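**September, budget notes, gripper kits**

Picking this up again because Ashraful Marikar wants a number from me before he'll sign anything, and I keep rounding in my head and getting it wrong. So, on paper.

What we'd be buying is a second pair of hand-held grippers, so two people can collect at once and nobody stands around waiting for a turn. Gralerex quoted 1,020 for the pair with cables. Susley came in at 725, but that's without spare finger pads, and I'd want spares in the drawer from day one (I've been through this with pads before!). Yanti Ngui thinks Susley will throw in a set if we ask nicely. She's emailing them.

The task is still the candy sort on the checked tablecloth, basket on the right, plush toys at the back. I'd like to keep that setup for the new pair too so we can compare like with like.
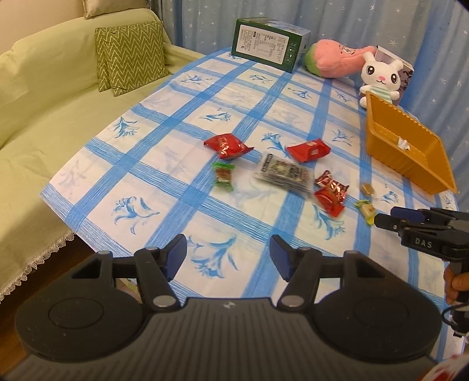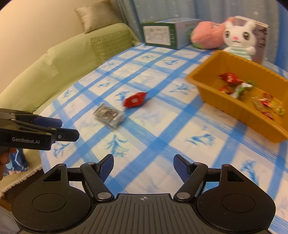
Okay, other costs. Storage is the one I forgot last time. I've put down 600 for drives, and I'm not trimming it, we always fill them faster than I think. Props are pocket change. Candy, a few baskets, maybe another cloth in a plain color so we're not on blue and white forever.

So:

- Gralerex pair + drives: 1,620
- Susley pair + drives: 1,325, pads still a question mark

I'm leaning Susley if Yanti gets a yes on the pads. If they drag it out past 5 working days I'd just as soon go with Gralerex and be done with it.

Still to do:

- ask Vinorness if they rent by the month, could be handy for a trial
- check the new cables fit our handles, or find out what an adapter costs
- find out if Ashraful's number has to include shipping (I left it out of both!)

Roy budget line is where this gets charged, I think. Need to check that too before I send it up.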